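Stock day at the nail studio. Cecilia Baidoo and I went through the practice pieces before the new group starts, and these are my notes for anyone who shares the cupboard.

Most of the Caltico pieces have been in use since March. They hold up well, but the marks build up faster than I expected. Polish, marker, the usual.
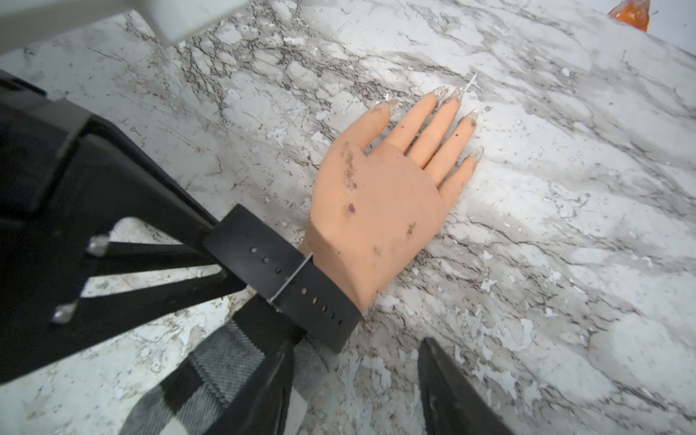
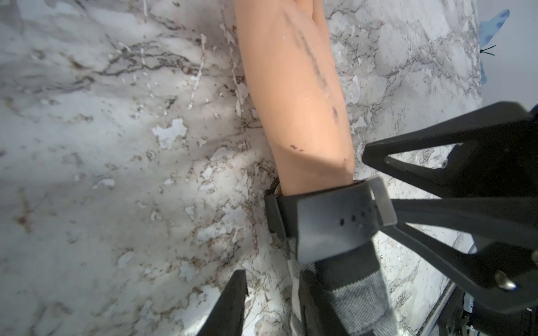
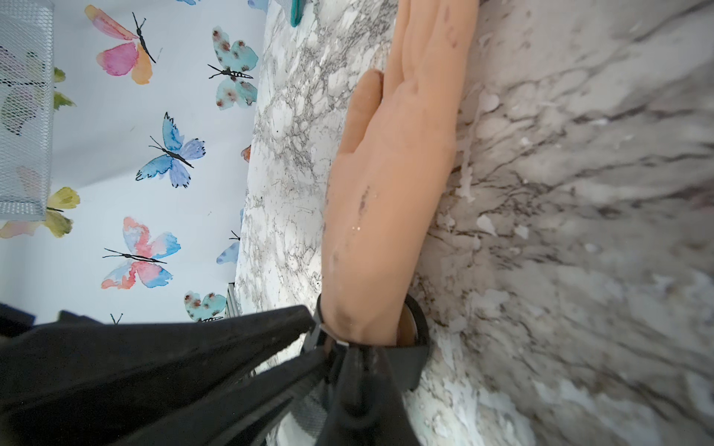

Practice pieces on the marble-pattern counter. Black straps at the narrow end, marks still to come off.

The clear nails are coming off the hand that has them. There is grime at the base of each one and I would sooner put on a new set than scrub.

The long gray streaks on the leg look like marker. I'll try soap first, then the Hidik cleaner – small patch, soft cloth, 15 minutes, rinse.

Please don't use acetone on the skin. It dulls the finish and the next color stains worse.

Straps stay with their own piece. Yanti Lumbantobing has a bag of 20 spare nail sets if you run short – ask her before ordering more.

Will post again once the marker is off, or if it won't budge.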